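Search this site
Enter keywords

Bedding by weight: Pouran Akbari on folding fleece

Pouran Akbari supervises linen at Widmont, a residence with 319 beds. Her view of blankets is practical. "A fleece blanket is mostly air," she said. "If you fold it fast, you store the air too."

Her method starts with the blanket spread over the bed, edges hanging free. She finds two corners, brings them together, and presses from the fold outward with the forearm. Smaller pieces are folded first and stacked to one side - towels, then clothing, then anything thin.
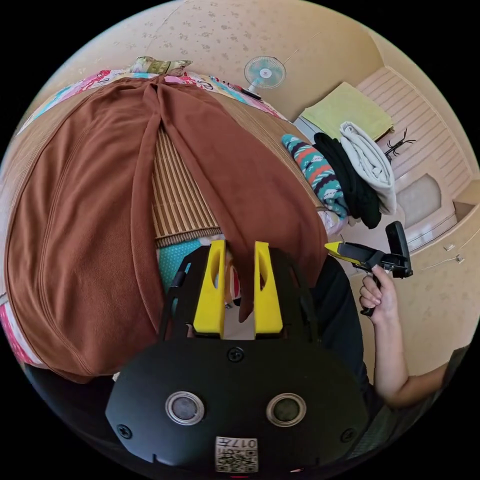
Why fold the small items before the blanket?

The blanket needs the whole surface of the bed, and small pieces left lying on it end up inside the folds.

Akbari is less strict about mats. A woven bamboo mat can stay on the bed through the change of season, she said, provided it is wiped along the slats and left to air. "Across the slats, you push dust into the weave. Along them, it comes out."

At Widmont, heavy blankets go into storage bags and come back out in November. Each bag holds 2 blankets and carries a paper tag. She has tried vacuum bags and gave them up after one winter. "The fleece came out flat and stayed flat for 17 days. I kept a record."

Last updated: 09/09/2022

Contact | Copyright Drullon | Back to top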